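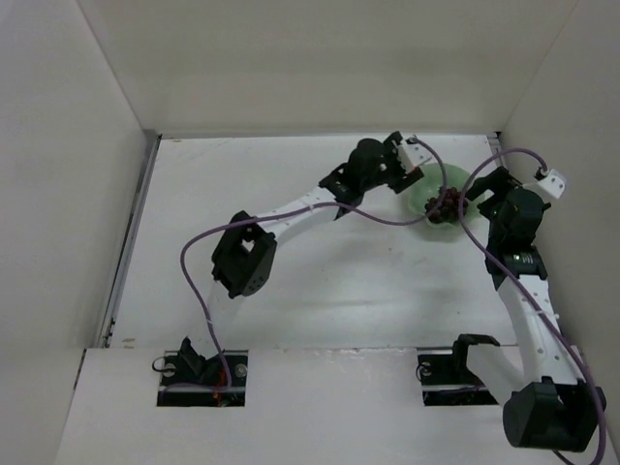
## What is a night market?

Imagine a car park at bedtime, only instead of cars it's full of food stalls, fairy lights and people eating dumplings with their fingers. That's a night market! Some cities have had them for hundreds of years, and lots of towns run one in summer now too.

Take the one at Nernumside. On an ordinary evening the square holds a few pigeons. On market night up to 3,000 people squeeze in, and you can smell the barbecued corn from two streets away.

## Who sets it up?

The stallholders do, and they start early. Iman Morsy sells flatbreads, and she makes 300 balls of dough before lunch – every one rolled by hand. Each stall gets a number painted on the ground, so everybody knows where to park their trolley.

## Why at night?

In hot places it's much nicer to walk around once the sun has gone down. Grown-ups have finished work, too. And the lights look amazing!

## Your first visit

- Do a whole lap before you buy anything.
- Share plates with your family, so you can try more flavours.
- Ask the cook what's in a dish. Most of them love telling you.
- Take 5 dollars in coins if you want to try the games – the ring toss is trickier than it looks!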